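Repasser un t-shirt sans abîmer l'impression ?

Selamawit Gudeta
Publié le 18 juillet 2020

Bonjour à tous ! Je viens de me mettre au repassage (sérieusement, je veux dire, avec une vraie planche) et j'adore ça. Par contre j'ai une pile de t-shirts imprimés de mon club de course et je n'ose pas y toucher. Sur le premier, le motif a collé à la semelle du fer et une lettre est partie. Est-ce qu'il faut passer par l'envers ? Mettre un linge ? Mon fer est un Braven tout simple, sans réglage de vapeur.

Isabelle Ouellet

Bienvenue au club ! Oui, toujours à l'envers, et fer à deux points maximum. Je retourne le t-shirt, je l'enfile sur le bout de la planche et je fais le dos d'abord, puis le devant, en tirant un peu sur l'ourlet pour que les coutures restent droites.
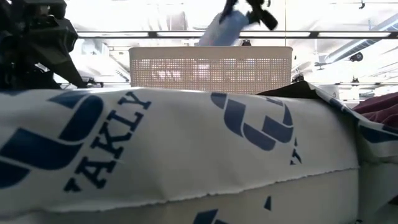 Pour les manches, une jeannette change la vie -- la mienne est une vieille Gramier trouvée en avril dans un vide-grenier, et je ne la prêterais à personne ! Si tu dois absolument passer sur l'endroit, mets une feuille de papier cuisson entre le fer et le motif, sans vapeur, et appuie quelques secondes sans frotter. Laisse refroidir à plat avant de plier.

Abenezer Zeleke

moi je repasse pas, cintre dans la salle de bain pendant la douche et voilà

Gunhild Juhl

D'accord avec Isabelle. Pour la semelle qui a collé : fer tiède, débranché, un chiffon de coton humide avec un peu de bicarbonate, et ça part très bien. Fais ensuite un essai sur un vieux torchon, il reste parfois un peu de couleur dans les trous de vapeur.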